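30/07/2023
by Imora

Two days of deciding what lives in the white cabinet. My August plan was to own less – I have 47 black T-shirts.
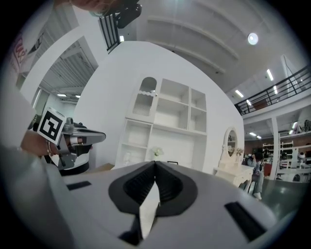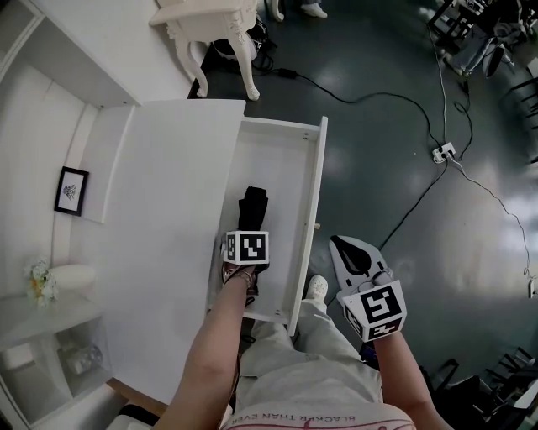
Drawers are where my good intentions go to lie down. I fold one black thing, feel like a new person, then remember the other 46. It does look smug in that long white drawer, all by itself. The flowers on top get more room than my socks ever have.

Cubbies next. I give them until August before they're full of chargers.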